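3.2 Shared washing places and talk between neighbors

We came to Hindon expecting to write about rent, and it took us most of a February to see that people would much sooner tell us about their sinks. Of the 272 households that answered our survey, 80 shared a basin with at least one other family, and those were the homes where the interviews ran longest (and where we were given the most tea). 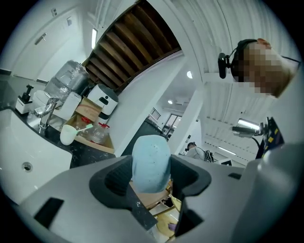
Sharing seems to bring a good deal of small talk along with it. Tenants in Fasside told Ngozi Ezeani that they learned of job openings, sick relatives and school closings while waiting their turn – news that people with their own kitchens often heard days later, if at all.
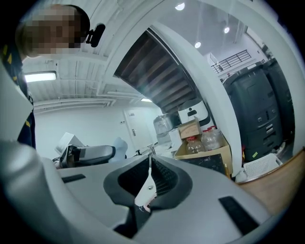
Figure 5. Indoors during the Hindon visits.

We do not want to make too much of this. Marino has many shared basins too, and its tenants reported more quarrels than friendships, mostly over cleaning. Fatima Lawal's earlier work in Dalport found much the same, and we return to her 1,633 diary entries in the next section.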